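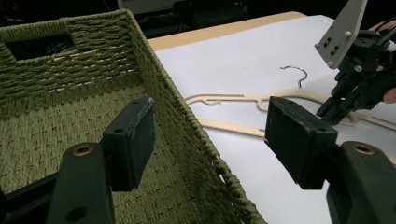 Green woven basket and one of the flat hangers, on the white table.

How to Sort Clothes Hangers Without Losing an Afternoon

By Esi Quartey

When the season changes in September, I take all the hangers out of the wardrobe and look at them one time properly. In our home there were 51 of them last year, for two persons. It took me 40 minutes, and after this the wardrobe could close again.

What you need

A big basket with an open top, a clear table, a soft cloth. A basket with a handle opening in the wall is good, because you will carry it from room to room. I like a woven one. A plastic box works also, but hangers slide in it and make noise.

Step 1. Collect
Go through every room with the basket and take only the empty hangers. Look behind doors and in the bathroom too. Hangers with clothes on them stay where they are for now.

Step 2. Lay them flat
Put the hangers on the table one by one. On a flat surface you see quickly if the shoulder bar is bent. Run your finger along the edge. If it catches your skin, it will catch a blouse.

Step 3. Make groups
Hangers with small notches in the upper edge are for dresses and tops with straps. Hangers with a lower crossbar can take trousers or a scarf. Thin wire ones I give back to the dry cleaner – ours, Kyei, accepts them at the counter, but please ask at yours first.

Step 4. Wipe and return
Wipe each hanger with the cloth, a little damp, and let it dry before it touches fabric. Then hang them back by group, all hooks pointing to the same side.

Where to keep the extra ones

Keep a few spare hangers in the basket, at the bottom of the wardrobe. Flat hangers lie well on top of each other, if you turn every second one around. My neighbor Ayuba Acheampong ties his with a ribbon, and this is also fine.

If the basket gets full again before spring, repeat only steps 2 and 3.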